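Besberg Open Day: Is a Folding Method Worth the Train Fare?

I went to the Besberg open day in October 2021 with low expectations, and I will say up front that the coffee beat them. The place is a showroom and training space for people who run guest rooms. The flyer promised "a new approach to linen presentation." I have been rolling towels for my own two guest rooms for years, so I wanted to see what could be new about it.

The first half hour was a talk. We heard that a rolled towel takes up less shelf than a folded one, which most people in the room had surely noticed at home. We heard that guests "read" a bathroom in 5 seconds. I asked where that figure came from and was told it was widely known in the trade.

Then we moved on to the tables, and things picked up a little. The Besberg idea is that every towel gets its own tray, and anything else the guest might want goes in baskets behind it. They are very firm on brown and pale green together. I thought it looked like a chocolate mint, and I wasn't the only one smirking.

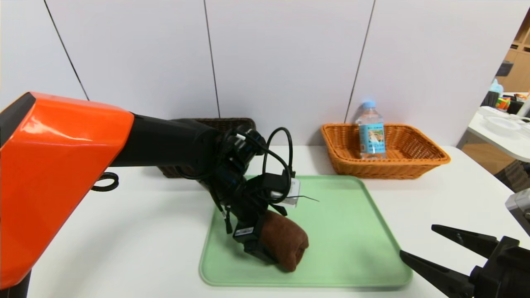
My trouble with the tray is that it has to be washed too. A towel on a bare shelf makes one job, and a towel on a tray makes two. When I raised this, the answer was that trays "wipe down in no time." Maybe so, in a showroom with white tables. I'd like to see it in June with every room turning over before lunch.

The baskets I liked more than I expected. Wicker hides clutter, and a water bottle standing in one looks cared for. It also collects dust in every gap, and that didn't come up until a woman from a bed and breakfast near Dumton asked how you clean it. A soft brush, apparently. I have a soft brush. I also have other things to do.

The starter set is sold through Lalleo and costs 60 euros per room, with a discount if you order for more than 30 rooms. I don't have 30 rooms and neither did anyone I spoke to.

Would I go again? For the rolling practice, maybe — my ends are tidier now. I didn't buy the set. The parking was free and the sandwiches ran out early, so eat first.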